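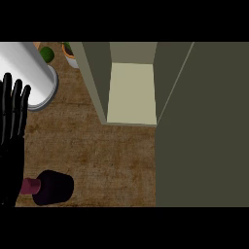
Wemness Tabletop: Recording and Release Rules

Version 3 of the rules, covering the simulated tabletop episodes in the Wemness collection. The rules apply to every contributor who records, edits or repackages episodes. Words in capitals (MUST, SHOULD, MAY) carry the usual meaning. A contribution that breaks a MUST rule is not merged.

Contents

1. Scope
2. Scene rules
3. Camera rules
4. Motion limits
5. Episode rules
6. Labels
7. Checks before release
8. Known gaps
9. Changes

1. Scope

Wemness Tabletop holds rendered episodes of a humanoid robot hand working near household objects and an open cabinet. All episodes are simulated. Nothing in the collection was recorded on hardware, and no result from it may be reported as a hardware result.

The collection has two parts. Dolness is the training part, with 200 scene layouts. Unine is the held-out part, with 12. Layouts never cross between the two. A layout that differs only in texture or lighting from one in Unine counts as the same layout and MUST stay out of Dolness.

The rules do not cover reward design, policy architecture or training schedules. Contributors have asked for guidance on all three, and it will not be added to this file.

2. Scene rules

2.1 The cabinet is a fixed body. It MUST have a collision mesh for each side panel, the back wall and the interior floor. A single convex hull over the whole cabinet closes off the opening and is rejected.

2.2 Loose objects MUST be settled before the first recorded step. Run physics with the hand held still until all object velocities fall below the threshold in the scene file, then save that state as step zero.

2.3 Objects MAY lie on their side. A cylinder or bottle lying down is a valid start pose and SHOULD NOT be corrected by a cleanup script. The scene above has both a white cylinder and a dark capped container in this state.

2.4 Keep distractors that sit at the border of the view. Partly hidden or clipped objects, such as the small tan-orange one behind the cylinder, stay in the object table and keep their identifiers. Deleting them changes contact outcomes later in the episode.

2.5 Object spacing at step zero is measured surface to surface — never center to center. The same applies to the gap between fingertips and the nearest object. Interpenetration of any depth at step zero is a failed scene.

2.6 Mass and friction values MUST be written out per object. Defaults inherited from the simulator are not acceptable, as they have changed between simulator releases without notice.

3. Camera rules

3.1 The overhead view looks almost straight down. Its pose is stored in the world frame and MUST NOT be edited per scene.

3.2 Black bands at the top and bottom are part of the stored image. Do not crop them in the source files. Loaders MAY crop at read time, and a loader that does so MUST shift the camera intrinsics to match. Most calibration errors reported against version 2 came from loaders that cropped the bands and left the principal point where it was.

3.3 Objects clipped by a band are labeled with their visible extent and carry the flag clipped=true.

3.4 Texture randomization is allowed on the tabletop. It is not allowed on the hand.

3.5 Rendered depth, where present, is in meters. Band pixels have a depth of zero and MUST be masked.

4. Motion limits

4.1 Fingertip speed limits are set in the limits file. The recorder clamps commands to these limits and logs every clamp. An episode in which more than 10 commands were clamped is rejected.

4.2 Contact with the cabinet panels is permitted. Sustained pushing against them is not. Any contact force on a fixed body that stays over the limit for 100 consecutive steps ends the episode with the status forced_stop.

4.3 The approach to the cabinet opening SHOULD cross the open part of the tabletop. Paths that pass above loose objects are valid only if the task file names them as such.

4.4 Joint positions that leave the allowed range are never repaired by interpolation. Discard the episode and record it again.

5. Episode rules

5.1 Each episode contains one task attempt. Retries within an episode are allowed if the task file sets retries to a value above zero. Otherwise the first failed grasp ends the attempt.

5.2 Failed episodes MUST be kept and labeled. Contributors who submit only successes will be asked for the rest.

5.3 Random seeds are recorded for layout, texture, lighting and control noise separately. One shared seed is not sufficient to replay an episode.

5.4 Replay MUST give the same final object poses on the reference build within the tolerance stated in the scene file. Other builds may drift; report the drift and do not adjust the tolerance.

6. Labels

Required fields for each episode:

layout_id: string, matches the scene file
part: dolness or unine
status: success, failure or forced_stop
seeds: four integers, in the order given in 5.3
clamp_count: integer
objects: list of identifiers, including clipped and occluded objects
sim_build: string

Status is set by the checker script, then reviewed by a person for any episode the script marks as uncertain. The reviewer does not see which policy or operator produced the episode. A changed status MUST keep the script's original value in status_auto.

Object names describe the class and color and do not guess at contents. A closed container is named as a container. Brand names are not used.

7. Checks before release

[ ] Bhutto validator passes with no errors. Warnings are listed in the pull request.
[ ] No layout appears in both Dolness and Unine.
[ ] Cabinet collision meshes inspected with the visual mesh hidden.
[ ] Step zero is settled in every episode.
[ ] Bands present in all overhead images.
[ ] Failed episodes included.
[ ] Seeds complete, replay run on the reference build.
[ ] License file present for each third-party mesh.

Bhutto checks structure and field values only. It does not open the images, so the item on bands has to be done by hand or with your own script.

8. Known gaps

Transparent and deformable objects are not represented. Lighting variation is narrow. The overhead view gives poor evidence of height, and claims about vertical clearance need the state log — images alone are not accepted as support.

Hand self-collision is disabled in the oldest Dolness layouts. These carry the tag nosc and SHOULD be left out of any work on finger coordination.

9. Changes

Version 3: added 2.5 and 4.2. Seeds split into four fields. Reviewer blinding made mandatory.
Version 2: band handling defined. Unine frozen in November; corrections to its labels are now published as patches.
Version 1: first release.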